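17 February 2020. Gripper comparison, dual-arm bench, clearing task.

Left arm on the Vindetti parallel gripper, right arm on the Fosinell two-finger. Same controller and head camera as in January. Purpose: decide which unit goes on both arms.

Vindetti: grip force fine on plates. Rim picks need the fingers close to vertical or the plate rolls out. Dropped 9 of 400 picks, most of them on paper cups at the default force. Lowered the force in the config and the cups stopped folding.

Fosinell: wider opening, slower close. Good on crumpled paper, poor on flat bags. The fingertips skate on the tabletop and the wrist torque limit trips. Tavion wants thinner tips. Lorna has the drawing from Kowalczyk and will cut a pair.

Cable on the right arm still needs a second clip. Cycle log stands at 785 closes, no drift in the zero position.

Open: repeat the bag picks with the thin tips, then swap units left to right to rule out the arm.

N. Pennington

Bench notes, Gitau lab. Contact: Corinne Abernathy. Back to top

Comments

Lucinda Achterberg: Did you rezero after changing the force? Ours shifted by a hair each time.

Tavion Tillman: Rezeroed before every block. Tips are 4 mm now, I'd like half that.

Corinne Abernathy: Please put the torque limit value in the next entry. 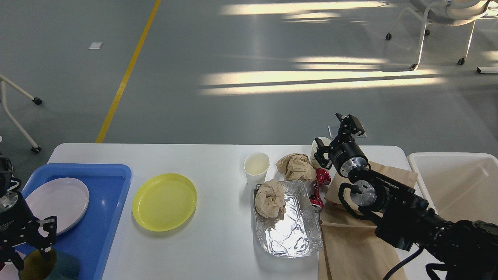

Why does a two-finger gripper have trouble with a flat paper bag?

The bag offers almost no edge above the table, so the fingertips have to slide under it or pinch up a fold, and thick tips can do neither without pressing hard on the surface.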